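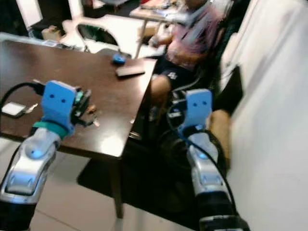 Tarkham Community Learning Team

Progress report to the Halonen Fund, 9 November 2025

The evening classes are running, which is more than we could say in March. Book-keeping filled first, to the surprise of everyone except Zineb Fahmy, who teaches it. Conversational French has 18 learners and one textbook, the others being on order from a supplier whose idea of "next week" is generous.

Enrolments across all courses stand at 1232. Our target was lower, so we would like to claim foresight, but the bus company moved a stop to our door and we suspect that did it.

Spending is on track apart from heating. The boiler at the Flornosley building has been repaired 3 times and now works in every room we do not use. Lukian Holovko has a quote for replacing it – we have attached it, and suggest reading it sitting down.

The crèche has not opened. We have the room and the toys but only one qualified member of staff, and the rules ask for two. Interviews are under way.

We would like to move 200 pounds from printing to travel bursaries, as learners from Fitier are paying two fares each way. Please let us know by the end of the month whether you agree.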